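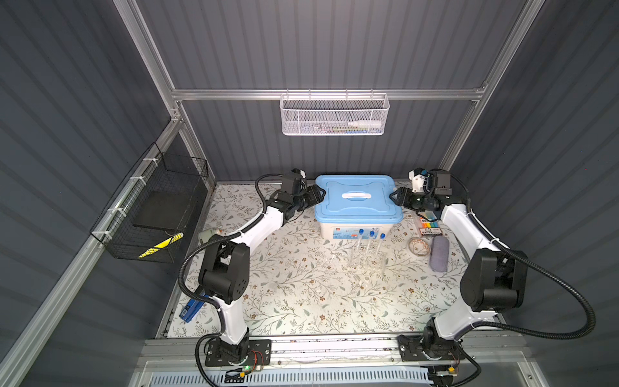 Informes de seguimiento | Comercio local | Terdale

Segundo informe de avance a la Fundación Brundent: programa de compostaje doméstico en Terdale

Periodo: hasta mayo. Redacta: Suryani Ismail

En el primer informe se prometió que los 200 hogares inscritos estarían separando restos de cocina antes de la primavera. Los hogares están inscritos, eso es cierto. Que separen es otra cuestión, y conviene no confundir una firma en una hoja con un cubo en uso.

Desde el inicio se han recogido 708 kilos de material en los dos puntos de entrega. La cifra figura en la nota de prensa de Landry como un éxito. A mí me parece baja, y además incluye la poda del parque de Roltby, que no procede de ninguna cocina. He pedido a Kenta Kudo el desglose por origen y todavía no lo tengo. Mientras no llegue, propongo que la fundación no cite el dato en su memoria.

Visitas. Juwita Kusuma llamó a la puerta de 30 hogares. En 14 le enseñaron un cubo con restos dentro. En los demás hubo de todo: cubos sin estrenar, cubos convertidos en maceteros, familias que no recordaban haberse apuntado. La queja más repetida es el olor en los pisos sin balcón, seguida de la distancia al punto de entrega de la calle alta, que cierra a las seis de la tarde, cuando mucha gente sigue trabajando.

Formación. Se impartieron los talleres previstos. Las encuestas de satisfacción salen muy bien, como casi siempre que se rellenan delante del monitor. No miden si alguien composta después, y así lo advertí al aprobarse el cuestionario.

Calidad del compost. Kamarul Sumampouw revisó la primera tanda y encontró demasiada humedad y restos de bolsas. No se ha repartido.

Presupuesto. El gasto va por debajo de lo previsto. No lo presentaría como ahorro: falta pagar la segunda compra de cubos, y yo la aplazaría hasta saber qué pasa con los primeros.

Para el próximo periodo se pide autorización para ampliar el horario de tarde y pesar la poda aparte. La ampliación a Roltby debería esperar, aunque Landry ya la haya anunciado.

Usamos cookies propias y de terceros para mejorar su visita. Aceptar | Configurar

Comentarios (3)

Anisa Wuisan
Yo soy de las del macetero. Avisé dos veces de que no tengo balcón y me lo trajeron igual.

vecino_calle_alta
A las seis menos cinco ya está la persiana bajada.

Marga
¿Y el compost cuándo lo dan? Nos dijeron que en abril.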